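Thread on what it takes to budget for a robot cell that handles hard drives. I've spent most of the spring on this and people keep asking me for the spreadsheet. I can't share the spreadsheet but I can share what's in it.

Background: we refurbish storage gear. Drives come in mounted in caddies, and somebody has to move them in and out of fixtures all day. It's dull work and it's hard on the thumbs. The ask from upstairs was one cell, one arm, planned for September.

The arm was the easy line. Three vendors quoted us: Moven, Tumel and Bastos. The prices were close enough that I stopped comparing arms and started comparing what was left out of each quote.

Left out of the Moven quote: finger pads, wrist camera, cables, any kind of stand.
Left out of Tumel: the stand and training.
Bastos had a stand but charged extra for the software license after year one.

If you are writing your first budget, make a row for finger pads. They are a consumable. I put down two full sets per quarter and Gyula Hegedűs, who runs our test bench, told me to double it. I doubled it.

Second row people forget is fixtures. A drive in a caddy needs something to hold it upright where the gripper can get at it. We priced machined plates and printed ones. Printed won for the pilot. If the layout changes, we're out a small amount and a day's wait.

Also plan a fixture for every shape of part you want to handle. Drives, caddies, boards, whole housings. We started with one fixture in the plan and the list kept growing. It's now the longest section in the budget.
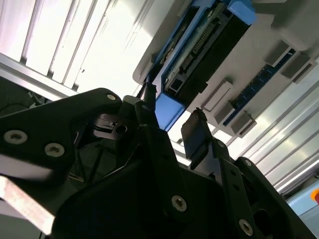
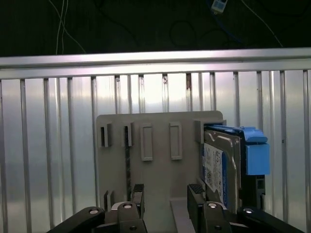
Caddies. Buy spares. I put 38 in the plan for the pilot alone. They get squeezed and dropped while you're tuning grip force, and you don't want to be borrowing them from customer stock.

Same for scrap drives. Dead ones are fine for practice as long as they have the right weight and the right outside dimensions. We set aside 183 from the recycling pile, so that line is zero dollars. One of the few.

Screws and small hardware: I put in 400 and got asked if that was a typo. It was dollars, for a year. Approved.

Camera at the wrist. I went back and forth on this one. A fixed overhead camera is cheaper to replace, but the hand gets in its way right when you need to see the part. I kept both in the budget and would cut the overhead one first.

Lighting should have its own row too. Shiny metal behind the work throws a lot of glare. A roll of matte black sheet is cheap and I'd try that before paying for fancy lights.

Integration labor is where the money goes. Our quote from Griken for setup came in higher than the arm. I asked them to split it by task so we could do some of it in house. We took cabling and fixture mounting. They kept the motion work and the safety review.

Ask for the split. Two of the firms I talked to wouldn't give one, and I dropped them.

On payback: I used 1000 caddy swaps a week as the base case because that's what we do now on a normal week. I didn't assume growth. At that volume it pays back slowly. If your volume is half of ours, I'd rent for a few months before buying anything.

Downtime. I have the cell sitting idle one day in five for the first quarter. Finance didn't like it. I left it in.

Status as of 5/31/18: arm and integration approved, fixtures approved, overhead camera on hold. Spare gripper was rejected, so I'm resubmitting it next quarter with lead times attached.

Replies are open if you have real numbers on pad wear. I'd like to check mine against somebody else's before the order goes in.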